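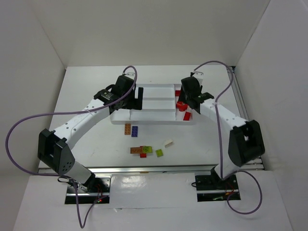
Caderno da oficina, outubro de 2023

Tabuleiro com divisórias: serve ou não serve para os tijolos

Continuo sem estar convencido. A Yee-man Tseng defende o tabuleiro branco desde setembro e eu continuo a achar que estamos a resolver um problema de arrumação com um objecto pensado para outra coisa qualquer. Fica aqui escrito o que experimentei, para não termos a mesma conversa outra vez à frente do armário.

O argumento dela: os tijolos de brincar andam misturados em sacos, perde-se tempo a procurar, e um tabuleiro raso deixa ver tudo de uma vez. Até aqui concordo. Raso, rectangular, rebordo levantado, divisórias por dentro. Pousa-se na mesa, despeja-se, separa-se. No papel é isto.

O que me incomoda primeiro é o raso. Quem separa tijolos com calma não tem problema. Quem varre um punhado com a mão para dentro de um compartimento acaba com peças no compartimento do lado ou em cima da mesa. Na minha tentativa ficaram umas tantas à frente do tabuleiro que eu jurava ter posto lá dentro. A Yee-man diz que é falta de jeito minha. Pode ser, mas as crianças da ludoteca também não têm jeito nenhum e são elas que vão usar isto.

Segundo ponto, o branco sobre branco. Tabuleiro branco em mesa branca: o rebordo perde-se quando a luz vem de cima. Pus uma cartolina cinzenta por baixo e melhorou muito. Sugiro que se faça o mesmo no espaço de leitura, ou então que se compre o tabuleiro noutra cor, se a Tarine o tiver. Não encontrei no catálogo. Alguém que procure com mais paciência do que eu.

Terceiro, o critério de separação. O folheto da Urnix manda separar por cor. Sempre desconfiei disto. Quando estou a construir uma parede preciso de um tijolo comprido e tanto me faz que seja de uma cor ou de outra. Experimentei das duas maneiras com a mesma caixa (489 peças, diz o rótulo, não as contei nem tenciono contar):

Por cor: separa-se depressa, quase sem pensar. Depois, a construir, passa-se o tempo a remexer no compartimento.

Por tamanho: demora mais e há sempre peças esquisitas que não cabem em categoria nenhuma. A construir é bastante melhor.

A Yee-man fez a mesma experiência e preferiu por cor. Duas pessoas, duas opiniões, uma caixa. Não chamem a isto resultado. Se alguém escrever no relatório da Treladar que "os utilizadores preferem", peço que tirem o meu nome.

Tentei também cronometrar. Parei aos 60 segundos de cada vez e vi em que pé estava. Não vale nada: na segunda volta já sabia onde estavam as peças grandes e fui direito a elas. Para comparar a sério era preciso misturar tudo entre voltas e ter alguém que nunca tivesse visto a caixa. Fica por fazer.

Coisas práticas, estas sim com alguma certeza:

- Não encher os compartimentos até ao rebordo. Ao levantar o tabuleiro cai tudo para o lado.
- Levantar com as duas mãos, pelas pontas. Com uma mão ele torce e as peças correm.
- Deixar mesa livre à frente do tabuleiro, para despejar o monte por separar. Se o tabuleiro estiver encostado à frente não há onde trabalhar.
- Passar um pano nos cantos das divisórias. Junta-se lá pó.
- As peças partidas vão para o frasco da Tai, que está na prateleira de baixo. Não voltam para o tabuleiro "só por agora".

Sobre comprar mais 8, como está na proposta: eu esperava. Compravam-se 2, punham-se na ludoteca um mês, e via-se se ao fim desse tempo os tijolos estavam nos compartimentos ou no chão. A minha aposta é o chão, mas já me enganei com as caixas empilháveis e admito-o por escrito.

Nota da Yee-man, à margem: "As caixas empilháveis também levaram um mês a entrar nos hábitos. E a cartolina cinzenta foi ideia minha."

É verdade, a cartolina foi ideia dela.

Por fazer: perguntar à Tarine pela cor, arranjar tampa (sem tampa não há transporte possível entre salas), repetir a separação por tamanho com a caixa pequena.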